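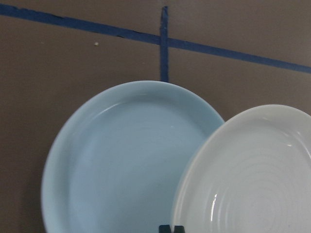 Lindura Dinner Plates in Light Blue, and a Word About the Tape

Reviewed by Veronica Bogdan
Wednesday, April 7, 2021

I have been putting off buying new dinner plates since last July, when the last decent one from my mother's set met the kitchen faucet and lost. For months we ate off whatever was in the cupboard (including, I'm sorry to say, a cake stand), and then my friend Gheorghița Stoica finally got tired of hearing me talk about it and sent me a link to the Lindura range. I ordered the light blue dinner plates that same evening, along with a roll of the Vandoseck blue painter's tape, which was sitting there in the cart suggestions looking useful. So you are getting two reviews for the price of one!

I'll start with the tape, as it was the first thing I opened. I like to work out a table before I commit to it, where each place goes and how far apart, and a strip one way and a strip the other gives me a mark to set a plate against. My grandmother did it with sewing thread and pins, and she would have loved this stuff. It tears by hand, no scissors needed, and the blue is strong enough that I can find my marks without my glasses on. 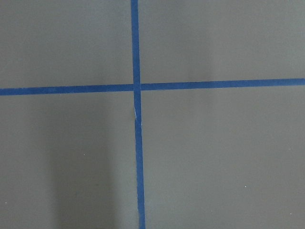
It does have its moods, though. If you pull it off the roll in a hurry the edge goes ragged, and if you lay a second piece over the first without smoothing it down with a thumb you get little wrinkles right where the two cross. I also find it hard to get a long run perfectly straight, but I suspect that's me and not the tape. I've used the cheap Ursu kind before and it left a gummy line on my good table that took a whole Saturday to get off. The Vandoseck came away clean after 3 days, and I was very relieved, let me tell you.

Now, the plates. I was nervous about the color, because "light blue" online can mean anything from hospital wall to swimming pool. These are a soft sky blue with a glossy glaze, and they change a good deal depending on where you stand. By the window at breakfast they look nearly white, and under the lamp at supper the blue comes back. My husband thinks they're gray. We have agreed to leave it there.

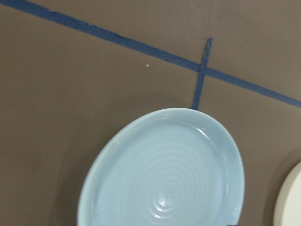 The light blue dinner plate with my tape marks.

The shape is what won me over. The rim is broad and raised, so peas stay where they belong and a saucy stew doesn't go wandering onto the tablecloth, and the middle is shallow, with fine raised rings spiraling in toward the center. I can get a good grip on that rim too, even with a full plate and a child asking me something. They are not light - mine comes out at 900 grams on the kitchen scale - and if your wrists give you trouble I would try one before buying a whole stack.

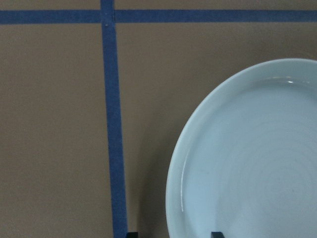

Washing up has been easy so far. Tomato sauce slides off, egg needs a short soak, and I haven't found a knife mark yet, though I'm still at the stage where I look for them every night. They do show fingerprints when the light is low. I go over them with a dry dish towel before company comes, and that takes care of it.

Price is the sticking point. I paid 79 dollars for the set, and that's more than I have ever spent on plates in my life. Gheorghița got hers through Studatix when they had a sale on, and she has been kind enough to mention it only twice. If you can wait for one of those, do.

I'd buy the plates again, and I'm already thinking about the matching soup bowls. The tape gets a yes as well, as long as you go slowly with it and press the ends down. I've put the rest of the roll in the drawer with the birthday candles, where I hope to find it again before Easter lunch next year.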